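4. Comparación de pinzas manuales en la mesa de pruebas

Esta sección explica cómo comparar dos juegos de dedos en las pinzas manuales Odex antes de elegir el que se montará en el brazo. Se supone que el controlador Vi ya está instalado y que las dos pinzas aparecen en la lista de dispositivos (véase la sección 3). Si falta alguna, no continúe.

La comparación se hace siempre con las dos manos. Los resultados de una sola pinza no sirven para la hoja de selección de Tririco, porque casi todos los fallos con tela se dan al pasar la prenda de un lado a otro.

4.1 Material necesario

- Dos pinzas manuales Odex con sus cables.
- Un controlador Vi con la versión de software que figura en la portada de este manual.
- Una mesa estable y despejada, de 760 mm de altura. Otras alturas son posibles, pero deben anotarse en la hoja.
- Un cesto de plástico abierto por arriba.
- Un paño o una prenda ligera, sin botones ni cremalleras.
- Cámara de cabeza Ovholm, calibrada.
- Cinta adhesiva para marcar el borde de la mesa.

4.2 Preparación

1. Apague el controlador antes de conectar o desconectar los cables de las pinzas.

2. Conecte la pinza izquierda al puerto L y la derecha al puerto R. El controlador no detecta un cruce de cables: si los invierte, los datos se graban igualmente y quedan asignados a la mano equivocada.

3. Compruebe el apriete de los tornillos de la placa superior de cada pinza. Una placa floja introduce un juego que después se confunde con desgaste de los dedos.

4. Ponga el cesto a la izquierda, con el lado corto hacia el operador, y meta el paño sin doblar. No lo alise. Las pruebas con la prenda doblada se describen en la sección 5 y se puntúan aparte.

5. Deje libre la zona de la mesa situada a la derecha del cesto. Es donde se extiende la prenda.

6. Encienda el controlador y espere a que el piloto quede fijo.

PRECAUCIÓN: mantenga los dedos fuera del recorrido de las mordazas durante el arranque. Las pinzas se cierran y se abren una vez para buscar el cero.

4.3 Posición inicial

7. Sujete una pinza en cada mano y llévelas sobre la mesa, con las mordazas abiertas y enfrentadas. Entre ambas debe quedar una franja de tablero libre. Los cables han de salir con holgura; el de la izquierda puede apoyarse en la mesa, junto al cesto, siempre que no pase por debajo de él.
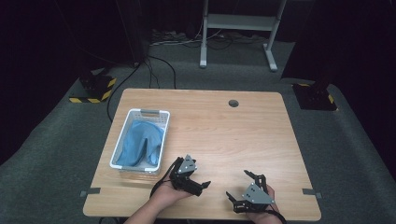

8. Mantenga la posición hasta oír el segundo pitido. El controlador toma en ese momento la referencia de las dos pinzas. Si mueve una de ellas antes, repita el paso 7.

9. Compruebe en la vista de la cámara que se ven completas las cuatro puntas de los dedos y el borde del cesto. Si no es así, corrija la inclinación de la cámara. No acerque las manos al cuerpo para compensarlo.

4.4 Ejecución de la prueba

10. Pulse el pedal para iniciar la grabación.

11. Tome el paño con la pinza izquierda, levántelo por encima del borde del cesto y entréguelo a la derecha.

12. Extienda el paño sobre la mesa con ambas pinzas y suéltelo.

13. Vuelva a la posición inicial y pulse el pedal.

14. Devuelva el paño al cesto con la mano y repita hasta completar 19 ciclos con cada juego de dedos.

NOTA: un ciclo en el que la tela se escapa cuenta como ciclo. Márquelo con la tecla F del controlador y siga adelante. No lo borre.

NOTA: si el cesto se desplaza al tirar del paño, devuélvalo a su sitio antes del ciclo siguiente. No lo pegue a la mesa.

4.5 Cambio de dedos

15. Apague el controlador y cambie los dedos de las dos pinzas. No mezcle juegos distintos, aunque el controlador lo permita.

16. Repita los pasos 6 a 14 con el mismo operador, el mismo paño y la misma altura de mesa.

4.6 Lectura de resultados

Abra la pestaña Comparar y seleccione las dos sesiones. El programa muestra la apertura media en el agarre, el tiempo de entrega entre manos y el número de ciclos marcados con F.

Una diferencia en el tiempo de entrega inferior a 200 ms no se considera significativa. En ese caso, elija el juego con menos ciclos marcados.

Si aparece el código 141, la referencia del paso 8 no se guardó y la sesión no es comparable. Hay que repetirla entera.

Guarde ambas sesiones con el número de serie de las pinzas en el nombre. El montaje de los dedos elegidos en el brazo se describe en la sección 6.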